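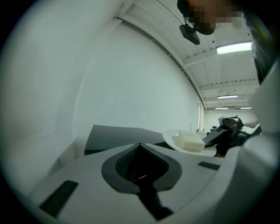

mulgabound replied: I'd still take the inland road over the coast one, every time. The coast gets all the love and you spend half of it stuck behind caravans. Ukargate to Forsyth the back way is the best bit of touring riding I've done, and I'll happily bore anyone who asks!

gravelgus wrote:
Good to hear, because that's the bit I'm stuck on. Plan is Ukargate to Lukness in 7 days, fully loaded, 401 km if I stick to the rail trail and the sealed road after it. Going inland adds a decent chunk and a lot of climbing. I'm on 40 mm tyres with a low gear that's okay but not amazing. Is the back way doable on that, or am I kidding myself?

mulgabound wrote:
Doable, for sure. I did it on 38s with a full set of panniers and a tent that weighed as much as a small dog. The climb out of the Arkis valley is the only one that had me off and pushing, and that was the last kilometre or so. Top is 1,435 m by the sign. The view back down over the river flats is worth every swear word, and then you get this huge long run down to Forsyth where you barely turn the pedals. I was grinning like an idiot the whole way.

saltandchain wrote:
Going to disagree with the above. I rode it last December and the surface past Arkis was awful. Corrugations for hours, then soft sand in the dips. I had 45s and still wished for more. If gravelgus has never toured loaded before, the coast is the sensible pick. Bakeries, shade, a tap in every town. You can have a great trip without suffering for it.

mulgabound wrote:
Fair point on the corrugations, they do get bad late in the year. I went in autumn after the grader had been through and it was lovely. What pressure were you running?

saltandchain wrote:
50 psi front and back. And before you say it, yes, I know.

mulgabound wrote:
Ha, I wasn't going to say a word. But yes. Drop it to the mid 30s and that road is a different animal.

teapotpannier wrote:
Can I put in a word for doing both? Take the rail trail out of Ukargate for the first two days, because it's flat and gorgeous and it gets your legs sorted, then cut inland at the old siding and join the Arkis road halfway. You miss the dull paddock section and you still get the climb. I've done it that way twice now and I'd go again tomorrow. The siding has a shelter and a tank, but treat the water.

gravelgus wrote:
Ooh, I hadn't even seen that link on the map. Is it signed? And where did you camp the night before the climb?

teapotpannier wrote:
There's a little brown sign, easy to miss as it's behind a gum tree. If you cross the second bridge you've gone too far. I camped at the Arkis rec ground both times. Gold coin donation, hot shower, very loud magpies at dawn. The pub does meals but the kitchen shuts early, so ring ahead or carry dinner. I carry dinner – two-minute noodles with peanut butter and chilli, don't knock it until you've ridden all day.

saltandchain wrote:
I will absolutely knock it.

Okay, the combined route does sound better than what I did. My worry is still water between Arkis and Forsyth. How much did people carry? I took 6 litres and finished the lot, though it was a stinker of a day.

mulgabound wrote:
I carried four in autumn and had plenty left. In summer I'd take what you took and leave at first light. There's a creek marked near the top but I wouldn't count on it.

gravelgus wrote:
You're all legends. Edited 5/4/23 with the new plan: rail trail to the siding, across to Arkis, over the top to Forsyth, then the sealed road into Lukness. Swapping to 45s if the shop can get them in, mid 30s pressure, noodles under consideration. One more question – has anyone taken a bike on the bus back from Lukness? Their page says "subject to space" and that's all I can find.

teapotpannier wrote:
Yep, front wheel off, pedals off, old bedsheet around the whole thing. The driver was fine with it. Get there early and pack some cardboard for the derailleur side.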